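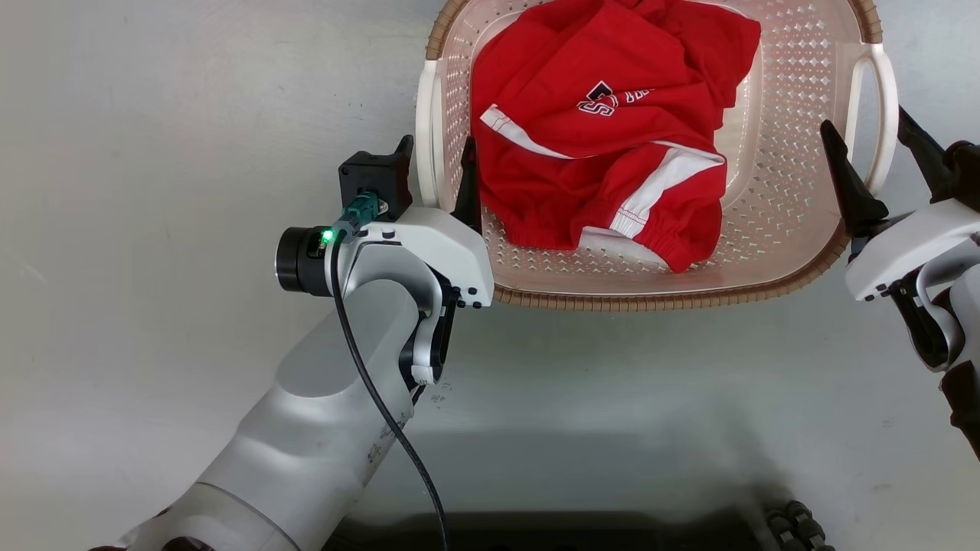
Filed under: Member Projects > Grant Updates

Laundry arms, second report
2020-08-28

Hi all, and thanks again for the July payment! It went mostly on the Orholm power supply and a decent crimper, and there's 226 dollars left in the kitty.

Both arms now run off the one controller (hooray), and we've moved on to real clothes in a real basket. The red jacket is our favourite test piece, all stripes and ribbed cuffs, and it bunches up something awful. Out of 90 tries at lifting it by a sleeve we got 17 clean ones. Not flash, I know, but in the last report the number was 5!

Toàn Tôn rewrote the grip timing over a couple of weekends, and I've been re-routing cable so the left wrist can turn all the way without tugging. The right one still drifts when it warms up. I'd like to try the Vusik encoder on it before we spend anything bigger.

Next up is handles, meaning both grippers taking a loop each and lifting together. Could we push the demo night back a fortnight?

Print this page | E-mail this page

Related items
Ridel bench: new booking times
Athumani lathe is back up
Laundry arms, first report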